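We use cookies to remember your settings. Accept all | Manage choices

Does black cloth really make things look brighter?

People who put up displays often say, "Hang something black behind it and the colours will pop." Colours don't pop. Balloons pop. So what do they mean?

Your eyes are always comparing. Put a yellow letter on white paper and it looks a bit weak. Put the same letter on black cloth and it seems to glow. The yellow hasn't changed at all. Your brain is judging it against whatever sits next to it. This is called contrast. 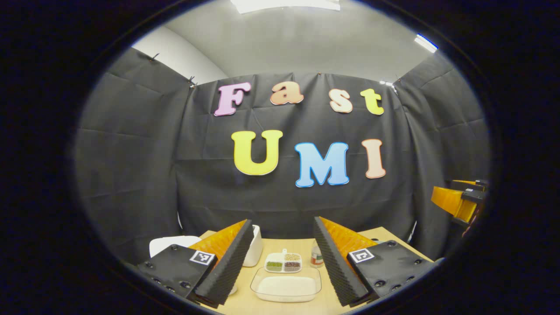
Some shops will tell you that you need special display cloth. The Halonen craft guide lists 28 kinds, and I doubt anyone needs more than 2. Any plain dark cloth will do, and clips will hold it up. It may sag between the clips. Add another clip if that bothers you.

Don't take my word for it, though. Cut two matching shapes from orange paper. Lay one on a black jumper and the other on a cream towel, then stand back. Which one do you notice first? Now try it with dark blue paper. You may find the black jumper isn't so clever after all.

Get our newsletter for young doubters! Join over 3,000 readers. Unsubscribe at any time.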